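Keeping paper records in an old building

Most parish halls, museums and small historic houses have a cupboard of papers that never made it to a proper archive. The tips below come from the records room at Fastercombe, where the oldest account book has 109 leaves and the worst damage came from tape.

**Before you start**

- Wash and dry your hands. Cotton gloves snag on torn edges.
- Keep drinks, ink pens and hand cream in another room.
- Put a clean sheet of blotting paper under anything you open.

**Cleaning**

Brush loose dust off with a soft, wide brush, working from the spine outward. Don't rub at stains. If you find mold, bag the item, label it and stop there until a conservator has seen it.

**Fasteners**

Slide a strip of thin plastic under a rusty paper clip, then a second strip on top, and ease the clip off between them. Leave old pins alone if the paper cracks when you touch it.

**Boxes and labels**

Use acid-free folders and write on them in soft pencil before the papers go in. Kerstin Heitmann numbers the folders straight through, so the Grilley letters run from 987 to 1000 and a missing one shows up at once. Store large maps flat.

**Where to keep them**

An inside wall is better than an outside one. Attics and basements are both poor choices. Check the shelves every October, before the heating comes on.

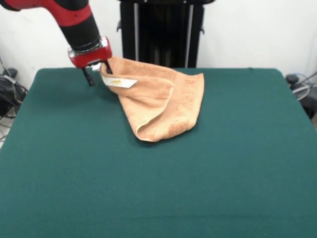

How should I flatten a letter that has been folded for years?

Open it slowly, lay it between two sheets of blotting paper and leave it under a board with a light, even weight for a week or two. Don't iron it.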